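Tea Room Supervisor – Riviere Gardens, Jorkden
Posted 3 July 2024

Part-time, permanent
24 hours a week, including alternate weekends
Reports to: Eamon Sheehan, Catering Manager

Riviere Gardens has had a tea room for as long as most of our regulars can remember, first in the old potting shed and, these last few years, in the long room beside the walled garden, where the light comes in beautifully of an afternoon and you can hear the rooks if the dishwasher isn't going. We are looking for someone friendly, steady and fond of cake to look after it with us.

A bit about the place

We are a small garden on the edge of Jorkden, open from the start of April until the clocks go back, and then on Saturdays and Sundays through the winter for soup and toasted teacakes. There are 56 seats indoors and a scattering of benches outside, which fill up the moment the sun shows itself. On our plant fair weekend we served 600 cream teas over the two days, and we were all very glad to sit down afterwards, but please don't let that put you off – an ordinary Tuesday is a gentle affair, with the walking group at eleven and perhaps a birthday table in the afternoon.

Nearly everything is baked on the premises. Enda Ó Néill runs the kitchen and has done so for nine years, and his lemon and caraway loaf has been known to bring people over from Dravolell on the bus. You wouldn't be expected to bake yourself, though if you have a good recipe for parkin he would very much like to see it.
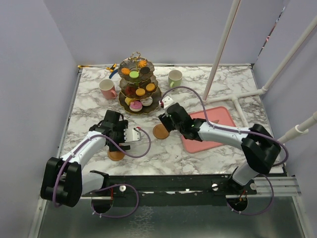

We do care about how things reach the table. Tea comes in a pot, with a second jug of hot water brought without anyone having to ask, and scones go out warm. If somebody has come on their own we like them to have the window seat if it's free. None of this is complicated, but it does want a person who notices, and who can pass the habit on kindly to our younger Saturday staff, several of whom are in their very first job.

What you'd be doing

You would open up or close down, depending on the shift, and run the front of house while you're in. That means welcoming people, taking orders, carrying trays, keeping the counter stocked and stepping in on the till when there's a queue. You'd write the weekly rota for a team of seven, place the milk and dry goods orders, and cash up at the end of the day using the Zurnlow till, which is easy enough once you've been shown it.

You would also look after our afternoon tea bookings from the first telephone call to the last crumb. We get christenings, retirements, a good many eightieth birthdays and the odd small wedding, and people are often a little anxious when they ring. A calm voice and a careful note of who can't eat nuts will take you a long way.

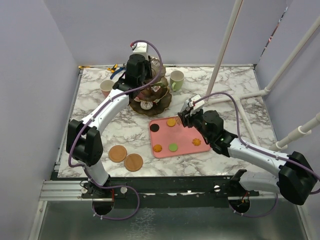
Who we're hoping to meet

You'll have worked in a café, tea room, hotel or something similar, and have had some responsibility there, even if your job title never quite caught up with it. A Level 2 food hygiene certificate would be handy, but we'll happily pay for you to take one. You'll be on your feet for most of the day and there is some lifting. We're a mile and a half from the nearest bus stop, so do think about how you would get here, particularly for the early starts.

Pay and the rest of it

£13.10 an hour, paid monthly, with holiday pay and a workplace pension. Lunch is provided on every shift, parking is free, and you can bring your family into the gardens whenever we're open. There's a staff discount on plants too.

How to apply

Please send a CV and a letter, as long or as short as you like, to Eamon Sheehan at the garden office, quoting reference 363. Tell us where you've worked and what you enjoyed about it. If you'd like a chat first, ring the office and ask for extension 3868 – mornings are best, before the lunches start. We'll invite people in for an informal interview and a paid trial shift, and we will write back to everyone who applies.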